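Ticket 1311 – Match commentary dropping out and running ahead of the picture
Product: Rullby Sports (TV app and phone app)
Status: Solved, leaving open until the next home game
Opened by: Zeyu Shi
Last edited: Feb 22, 2025

Original report

Love the service, and I mean that! The second-tier footy coverage on Rullby is the best thing to happen to my weekends in years. But for the last three rounds the commentary has been running ahead of the vision on the living room telly. The caller yells "goal!" and I'm still watching the bloke line up his kick. Then, usually late in the second quarter, the voices vanish altogether and I'm left with crowd noise. The crowd noise is terrific, by the way, please never touch it, but I do miss the callers.

Same match on my phone is fine. Same match on replay is fine. Only live, only on the TV.

Reply from support

Thanks Zeyu, great detail. Could you tell us which audio feed you have picked (Home Call, Away Call or Neutral), whether the telly plays through its own speakers or a soundbar, and what number shows under Settings, Playback, Audio Offset?

Zeyu

Home Call, always. I'd listen to Hornemach's radio pair read out a bus timetable. Sound goes through a Uniten soundbar. Audio Offset says 300, and I have never touched that setting in my life, so there's a clue!

Reply from support

A very good clue. The offset should be 0 unless you've changed it. Ours is in milliseconds, and a positive number pulls the commentary forward against the vision. Please set it to 0, close the app fully and open it again. If you can, try it during a live game, as replays use a single mixed track and won't show the fault.

Zeyu

Did that for the early game. Huge improvement! Lip sync on the boundary interviews looked spot on. The voices still dropped out with 17 minutes gone in the second, though, and came back when I switched to Neutral and then back to Home.

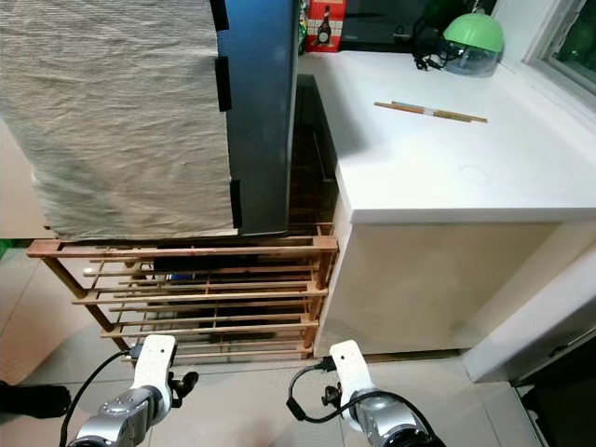 The dropout is the part I really wanted to get to the bottom of, so I spent the late game working through it properly. First I ran the TV app on its own speakers, no soundbar, and the callers stayed put for a whole half. Then I plugged the soundbar back in and lost them again inside a quarter. My modem sits on a low shoe rack at the other end of the hall, the same slatted wooden sort as the one in the photo with the broad rail along the top, and I did wonder about wifi, so I shifted it onto the bookcase. No change at all. Speed test was steady on 50 the whole way through, and the vision never so much as stuttered.

Reply from support

You've saved us a heap of work. With the wifi ruled out, this looks like the surround setting. Home Call goes out as a separate track, and some soundbars lose it when the ground audio switches from stereo to surround, which our crew at Meng Park does partway through a match. Please go to Settings, Playback, Sound Format and change Auto to Stereo.

Zeyu

Stereo it is. Watched the entire women's game that way, first bounce to final siren, and didn't lose a word! And what a game to have it fixed for. Two points down, almost no time left, and the callers were talking over the top of each other when the last mark was taken. I'd have been shattered to get that in silence.

One suggestion, if there's somewhere to send it: could the app remember Stereo for live games only? I'd like surround back for replays, the crowd sounds fantastic in it.

Reply from support

Passed on to the app team as a feature request. There's already one from June asking for much the same thing, so we've joined them up. Steps for anyone finding this later:

1. Set Audio Offset to 0.
2. Set Sound Format to Stereo.
3. Close the app fully and reopen it.
4. If the callers still drop out, switch to Neutral and back, and add a note here with your soundbar model.

Zeyu

Will report back after the next home game. Go the Magpies – the little ones, not the big ones.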